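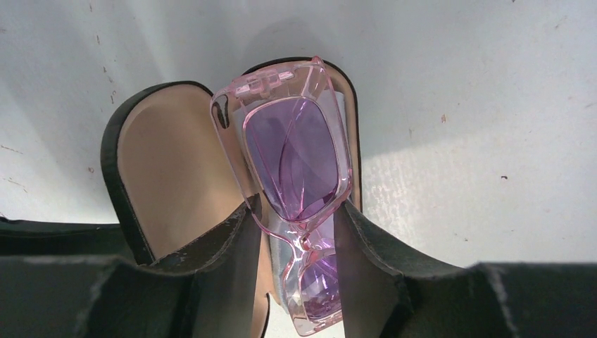
**Altbridge Museum of Making – Young Engineers' Club, Workshop Notes for ages 8 to 11**

# How do you plan to buy a robot?

A robot arm is a machine with joints, a bit like a shoulder, an elbow and a wrist. At the end of the arm there is usually a gripper. A gripper with two fingers closes on an object, holds it, and opens again to let it go. In our picture the object is an open glasses case, black outside and beige inside, with a pair of see-through pink sunglasses folded up in it.

People often think that buying a robot means choosing an arm and paying for it. The arm is one line on a longer list. These notes explain the rest of the list.

## Start with the job

Before looking at prices, a planner writes down what the robot must do. This is called a specification, or "spec". A spec for a glasses job might say:

- Hold a hard case open.
- Place one pair of folded sunglasses inside.
- Do not scratch the lenses.
- Close the lid.
- Repeat.

Each line affects what is bought. "Do not scratch the lenses" means the fingers need a suitable surface, and the robot must not squeeze too hard. "Close the lid" may need a second tool, or a second arm.

A spec also gives sizes and weights. Every arm has a payload, meaning the most weight it can safely carry. The gripper counts as part of that weight. If an arm can carry 500 grams and the gripper uses up most of it, there is very little left for the object.

## One price, many parts

Imani Mfinanga plans the equipment for our club workshop. She divides every robot budget into two groups.

**Paid once**

- the arm
- the gripper
- a strong table or stand
- a camera, so the robot can find things
- safety guards and a stop button
- delivery and setting up

**Paid again and again**

- electricity
- new finger pads and other worn parts
- software updates
- training for new staff
- a yearly safety check

The first group is easy to see in a catalogue. The second group is easy to forget. Added together over the whole life of the machine, the two groups make the *total cost of ownership*.

## Parts that wear out

Gripper fingers touch things all day, and touching causes wear. The fingers in the picture have scuffs and a slightly ragged edge. Worn fingers may still work well, but a planner needs to know what a new set costs and how long it takes to arrive.

Parts that wear out are called consumables. Printer ink is one you may have at home. Pencils are another.

## A sum to follow

Suppose the club wants a spare gripper, called a Gallutik, and some finger pads to go with it. The shop, Stokia, sends a quote. A quote is a written price that the shop promises to keep for a set time.

| Item | Price |
|---|---|
| Gallutik gripper | £1754 |
| 8 sets of finger pads at £10 each | £80 |
| **Total** | **£1834** |

The club uses one set of pads each month, so the pads last 8 months. After that it must find another £10 every month. This goes in the plan before the gripper is ordered.

The planner then adds a contingency. That is money kept back for surprises, such as a cable that is too short. The club keeps £500. If nothing goes wrong, it stays in the bank.

## Buy, hire or wait?

Buying is not the only choice. A second shop, Kariuki, hires out arms by the month. Hiring costs less at the start. If the robot is needed for years, the monthly payments can add up to more than the price of a new one.

Waiting is also allowed. If a person can do the job quickly and does it only a few times a week, a robot might never earn back its cost. A robot makes more sense when the same task comes up very often and the objects are nearly always the same shape.

## Test before you order

Many shops will run a test with your own objects. Send them the awkward ones. Clear plastic and shiny lenses can be hard for a camera to make out – light goes through them or bounces off. A robot that can lift a wooden block may struggle with sunglasses.

Ask the shop to write down how many tries were made and how many worked. Keep that sheet with the quote.

## Try it yourself

Choose a small job at home, such as putting socks in a drawer. Write a spec with five lines. Next, make two lists, one for things paid once and one for things paid again and again. You do not need real prices. Bring your lists to the August session, when we will compare them and look for missing items.

**Words to know**

*Spec* – a list of what a machine must do.
*Payload* – the most weight an arm can safely carry.
*Consumable* – a part that gets used up or worn out.
*Quote* – a price in writing.
*Contingency* – money kept back for surprises.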